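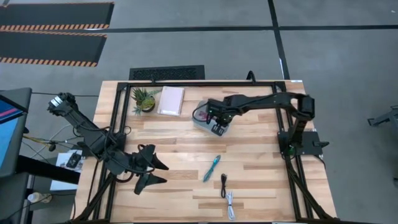 Desk Clear-Out FAQ

I get a lot of email about tidying work tables, and most of it boils down to the same few questions. I've put my answers in one spot so you don't have to dig through the old posts.

Where do I even start?
With the little stuff! Pens first, always. A teal pen lying crooked across the planks makes a whole table look busy, and it takes two seconds to pick up. Save the papers for later – you'll start reading them and there goes your evening.

Why a clear container and not a nice basket?
I love baskets, but I forget what's in them. With see-through plastic I can spot something pink and red through the walls and know which bin I'm looking at. A slight tint is fine, so don't go hunting for perfectly clear ones. Mine are a mix of Okitz and whatever the grocery store had.

Do you use lids?
Not on the table. A lid is one more thing to put down somewhere (and then lose). I only add them when a bin goes up on the closet shelf.

How many bins do I need?
Fewer than you think. I bought 9 when I started and I'm down to 5, and one of those is mostly rubber bands.

Does everything have to go away?
Oh no, please don't do that. I like a plant and a notebook to stay out, side by side along the back edge, where they aren't in the way of my elbows. A small spiky succulent in a dark round pot is perfect because it doesn't sprawl or drop leaves all over the place. The notebook can be any color, but I'm partial to pale pink, it shows up nicely against light wood.

Won't the pot leave a ring on the wood?
It can, yes. I lift the plant off and water it in the sink, let it drain for a good while, then wipe the bottom before it goes back. A cork coaster works too.

How do you look after a butcher-block top?
Crumbs off with a dry cloth, then a barely damp one, going along the stripes. I oil mine in March and again in the fall. Reader Stellan Ljungberg wrote to say he sands his with 1000 grit before every coat, which sounds lovely and smooth but is more work than I'm ever going to do. If yours has a sealed finish, skip the oil and just wipe it.

What about pens that don't work?
Scribble test, then trash. I once did the whole drawer and had 70 pens in a pile on the floor, and I'd been using the same two for years.

How often do you do this?
Most evenings, right before dinner. If I miss a few nights it takes longer, but it's still just picking things up and dropping them in a bin, so I put on some music and get it over with.

Can I send you a photo of my table?
Yes please, messy ones too! The contact form is at the bottom of every page. I'm slow in the summer but I do read them all.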